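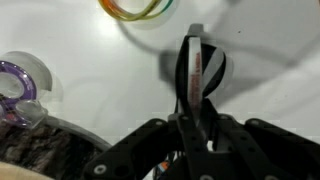 What does a small laboratory need from a ready-made manipulation kit?

It needs a gripper which holds thin and light things firmly, a wrist camera which is already calibrated, and software which one person can install in a day.

4.2 The Jovimance kit

Of the kits on the market we chose the Jovimance kit, sold by Turkex, for our study. The package contains the gripper, the wrist camera, the cables and a licence for the recording software. Support is given by e-mail, and our questions were answered within one working day. The kit was mounted at our Dunmore site in December, and a second unit was later mounted at Saldale.

Figure 3. View from the wrist camera with a narrow white object held upright in the black gripper. A clear dispenser with purple tape is at the left.

We carried out 480 grasps with 14 kinds of stationery and household objects, all on a white table. In 51 grasps the object was dropped or was not lifted at all. Most of these failures belong to four kinds of object, which have in common a smooth and curved surface. Flat objects taken by their sides were held well, also when the grip was not in the middle.

The manual is the weaker part of the product. The chapter on camera settings does not agree with the menu of the software, and we lost one afternoon with the exposure values. The supplier has promised a corrected edition, but we had not received it at the time of writing. The fingers can be changed with a common hexagonal key. Spare fingers must be ordered in pairs.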